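Visit report: the Plullham linen plant, cloth folding line

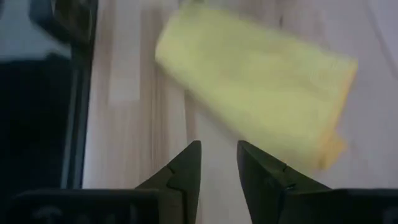
Process Engineering, Fiddale Textile Services

Two of us went to Plullham on Thursday, 17th April, to look at the folding cells before the July budget round. Sigrun Løken, the plant's operations lead, took us through the sorting hall first and then to the small-piece area.

Small pieces are cleaning cloths and kitchen cloths, folded and stacked for customer packs. The flatwork side has been mechanized for decades, but small pieces were folded by hand until last year. The plant now has Rondonuwu cells with two-finger grippers working on wooden tables. Yellow cloths were the batch we spent the most time on. A folded one makes a long, roughly rectangular bundle, and the check at this stage is whether all the layers lie inside the outline. A small flap sticking out at one end is enough to catch when the bundle goes into a pack sleeve.

Output figures, as given to us by the plant: 1,488 pieces per shift in the first month of operation, 1,710 now. The target is unchanged. Most of the gain came from changes to how cloths are presented to the gripper. The cell software is Drureo, and the operators can edit grip height and fold order themselves. Speed settings are locked.

The staffing question took up most of our discussion. The area had 13 folders across two shifts. The headcount is the same, but five of them now run cells, and the others have moved to inspection and repair. Slamet Kusuma folded by hand for six years and now looks after three cells. His wrists are better and his feet are worse — he walks between stations all day, where he used to stand on a mat. He would like the cells closer together. The layout drawing shows a 240 cm aisle between tables, set by the cart width.

Operators also record every refold by cause. The categories were written by the engineers and do not match what the operators call things on the floor, so "edge out" and "corner out" get used for the same fault. Løken intends to have the operators rewrite the list.

Pay grade for cell operators was still under negotiation. Training is four days at the cell, plus one on the software.

Open points for our side: table surface and cleaning routine, noise readings at the operator position, and whether our mixed-color batches would need separate settings. Plullham runs one color at a time. Løken will send the refold log by mail.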